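Subject: Re: [siltetti-hall] Tablecloths, and who has the good one

On Friday Ueda wrote:

> Can whoever took the green and white cloth home after the March supper
> please bring it back? It is the only one that fits the long table and we
> have another supper coming up. Also, is anyone doing lollies this time or
> are we back to the mints?
>
> The Kirnau people want to know what colour to do the napkins, and I told
> them green, which I now can't prove.

Dear all,

Guilty. The cloth has been at my place since the supper, where it has been washed twice, ironed once, and slept on by a cat whose views on botanical prints are favourable. I had every intention of returning it the following week. I then put it in the linen cupboard, which at our house is a form of burial.

To settle the napkin business: it is a white ground with the pattern printed in green. The squares are pale, with a thin double line around each one and a vine running between them, and the motifs inside are all plants of one sort or another. Bouquets, leafy sprigs, some round fruit that my mother-in-law says are quinces and I say are whatever you like. Any green will do for the napkins provided it isn't lime. We did lime for the Flenia farewell and the whole table looked like a dentist's waiting room.

I had it out on the table at home this afternoon to look for stains (one, gravy, faint, down the end where the Siltetti crowd sit, and I name no names). While I was at it I tried out the lollies.
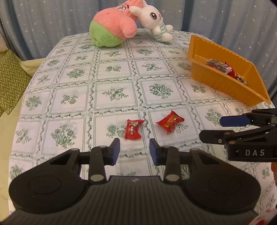
Cleiton Fontes
Suppers and linen, Siltetti Hall

The red ones get my vote. They're individually wrapped, with gold lettering, and they show up beautifully against the green, whereas the mints vanished into the white squares and were still being found by the cleaners at Easter. The orange-yellow tray is what I'd serve them in. I know it's plastic. I know we own a glass dish. The glass dish weighs as much as a small child and has a chip in the rim that got Ueda in the thumb, and I'd like us to have a supper without the first aid kit.

On quantities: last time we bought 100 and ran out before the speeches, which some of you felt improved the speeches. I propose 260. If that sounds like a lot, remember that people take one for now and then another for the car. Any left over can go in the jar by the urn, where they will not last.

Creases: there are a few. I've ironed it as well as I'm going to. If you put the plates down promptly you won't see them, and if anybody wants to stand over it with a steamer they're welcome to come at 6 and bring their own.

I can drop the cloth off on Friday with the tray inside it. Would somebody please tell me which cupboard it lives in these days? Last time I put it in the one with the raffle prizes and it was very nearly won.

Cleiton

PS. If you have the other cloth, the one with the burn mark, keep it.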